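Teaching by hand: an update from the arm bench at Flornness

It has been a busy stretch at the Brurkport site, and several people have asked what the arm group has been doing behind the closed door at the end of the corridor. The short answer is trays. The longer answer follows, for those who signed up for the Lurnis project at the start and for the new readers who joined us after the open evening in June.

Lurnis is our work on teaching a robot arm a household job by showing it, with a person doing the job through the arm while the system records. No code is written for the job itself. Toivo Karppinen, who leads the bench, set the target last winter: a person who has never used the arm before should be able to show it a simple task after one morning of practice. We are not there yet, but we are closer than we were.

Two ways of showing

We use two methods and people often mix them up.

The first is hand guiding. You put the arm into its free mode, take hold of it near the wrist and move it through the job yourself. The joints give way as you push. It is easy to learn and most visitors manage it in a few minutes. The drawback is that your own body is in the way. You stand where you need to stand to push the arm, and that is often the worst place to see what the fingers are doing. The recordings also have your hands and sleeves all over them, which matters a good deal later when the system has to work from the camera view with no person in it.

The second is remote control. The operator sits at the next bench with a small copy of the arm, moves the copy, and the real arm follows. There is a short lag, and you feel nothing through the handle when the gripper touches something. The recordings are cleaner, though, and after the first hour most people stop noticing the lag. Nazmiye Polat has done the bulk of our remote sessions this year and she now prefers it for everything except drawers.

We started the tray work with hand guiding and moved to remote control part way through. The early recordings have been kept but are stored in their own folder, and they are not being used for training at the moment. Please don't copy them across to the main set. This has happened once already and took an afternoon to undo.

The tray task

The job sounds like nothing much. Goods in shiny packaging go into a wooden tray, and come out again, and the tray gets moved by its handle. A person does it without thinking. For the arm it brings together a few things that give us trouble: a glossy surface that throws light back at the camera, a soft shape that changes when you squeeze it, and sides that the gripper can knock on the way in.

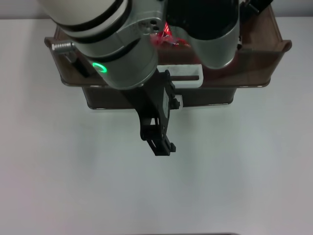
The arm at the tray, gripper forward of the handle and a red item inside.

The sloping sides have been the main point of discussion. On the straight-sided plastic bin we used before, you could come straight down beside the wall and be sure of clearing it. With sides that flare out at the top, the rim is further out than the floor of the tray, and new operators tend to judge their height from the rim and then close the fingers too early. Ulla Pitkänen suggested that everyone do two dry runs with the gripper before recording, just going down and up again without picking anything. We have made that part of the routine.

The handle is a separate exercise. It has a slot through it, and we had a long talk about whether to teach the arm to put a finger in the slot or to pinch the handle from outside. Both can be shown. The trouble comes when half the recordings do it one way and half the other, and the system settles on something in between that does neither. We have agreed on the slot for now. If you are recording handle moves, use the slot every time, even if a pinch looks quicker on the day.

What we have learned about recording

Some of this will be familiar to anyone who has sat in on a session. It is written down here so that we can stop repeating it in the corridor.

Slow is not always better. Our first operators moved the arm very carefully, and the system learned to be careful too, including long pauses where the person had been thinking. One recording had the gripper waiting over the tray while someone answered a question from across the room. The arm later waited in the same spot for no reason that anybody could see until Toivo went back through the files. Move at a steady pace. If you need to think, stop the recording and start again.

Mistakes can stay in, within limits. If you miss a pick and recover cleanly on the second try, keep the recording and tick the box marked "recovered". Those are useful, as the arm will miss too and needs to have seen what comes next. If you miss, drop the item on the floor and have to get up from your seat, throw the recording out.

Start from different places. It is natural to park the arm in the same comfortable position each time, and all of us do it. The result is an arm that works nicely from that position and gets lost from anywhere else. Vary the start. The same goes for where you set the tray down on the table. Shift it a little between recordings, turn it a little, and don't line it up with the table edge.

Watch your light. The packaging is bright and shiny, and a change in the lamp changes what the camera gets. We used to fix the lighting and leave it. Now we change it on purpose between batches, blinds open for one, blinds closed for the next. Write down which it was.

Clear the table. Mugs, pens and tape all end up in recordings if you let them, and a system that has only seen the tray beside a blue mug may decide the mug is important. Anything that isn't part of the job goes on the shelf behind you.

Where we are now

The target for the first stage is 1000 recordings of the tray task by remote control, shared among everyone who has been trained on the bench. We have 12 trained operators and the 13th, Prapai Phromma, finishes her practice hours shortly. She came over from the Fontes building, where she worked on packing lines, and has already pointed out that our order of work was backwards. We were recording all the picks in a batch, then all the placings, then the tray moves. She asked why we didn't just do the whole job from start to finish, the way it would be done on a line. We tried it. Operators got less bored, and the joins between one part and the next came out smoother when the arm ran on its own.

As for how well the arm does by itself, it depends on the item. Boxes are good. Stiff packets are fair. Soft, crinkly packaging is still the weak spot. The fingers close on it, the material folds, and the grip ends up on a loose corner instead of the body of the item. Ville Lappalainen is trying a lower approach with the fingers opened wider, and is re-recording part of the set to show it that way. It takes longer per pick and is harder on the operator's wrist, so he would like people to take turns. Half an hour at the controls, then swap.

He has also been working on the copy arm at the operator's bench. The grip trigger was stiff and some people were squeezing in jerks, which came through in the recordings. The new spring is softer. If you trained on the old one you will over-squeeze for the first few tries, so do some practice picks before you press record.

Safety reminder

The stop button stays within reach of the operator at all times, on the side of your free hand. One person at the controls, and everyone else stays behind the line on the floor. If you need to reset the tray between recordings, put the arm in hold first and say so out loud. Do not reach under the gripper when it looks as if it has finished. It may only be waiting for the next command – we had a near miss of this kind in spring, with no harm done, and would like to keep it at one.

Hand guiding has its own rule. Keep your fingers off the joints and hold the arm only at the marked grip. The free mode lets the arm move easily, and that includes closing up a gap you have your thumb in.

Coming up

The next open session at Flornness is on 9 September 2018. Visitors will be able to try both methods, hand guiding first and then the remote bench. No experience is needed. Wear sleeves that fit close to the wrist and leave bags at the front desk. Nazmiye will be at the operator's bench and can take questions about the recording side. Ulla will be handling sign-up for the next round of operator training, and places go to those who have sat through a full session first.

We are also short of things to put in the tray. If you have clean, empty packaging at home with a shiny finish, any colour, please bring it in and leave it in the box outside the lab. Nothing with food still in it, please. Glass and anything with a sharp edge can't be used either.

Notes from the sessions go in the blue binder by the door, and Toivo reads it every morning before the first run.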